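4.2 Evaluation of the Trovalmont Ada kit on tableware

The Ada kit (Trovalmont, two arms, grippers, controller licence) was loaned to us for the February round of trials. Setup per the vendor guide, no modifications. Task was clearing and stacking: plates and bowls of different size and colour on a wooden tabletop, one operator. 137 attempts logged over 16 sessions. Calibration each morning took up to 20 minutes — longer than the guide claims.
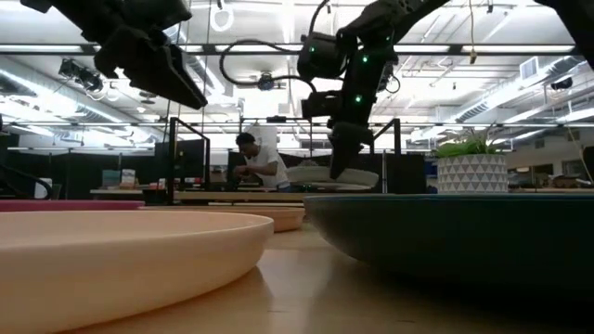
Figure 3. Ada arms over the tabletop with plates, a dark teal bowl and a potted plant.

Plates first. Rim grasps were mostly fine once approach angle was fixed by hand in the config file. Bowls worse. Steep walls, and the default planner favours a vertical approach, so the fingers close on one side only and the bowl skids. Laurențiu Ardeleanu's patch (Ilton branch) tilts the wrist before closing and we used it for all later sesions. Glossy surfaces also upset the depth estimate, see 4.3.

Support was decent. Two tickets, both answered by the Bucur office, one with a firmware file that fixed the wrist fault and one without much of an answer. Cable routing is still a complaint — the wrist cable wants a proper clip and the kit dosen't include one. For a lab our size we would rent again before buying. Licence terms are in Appendix B.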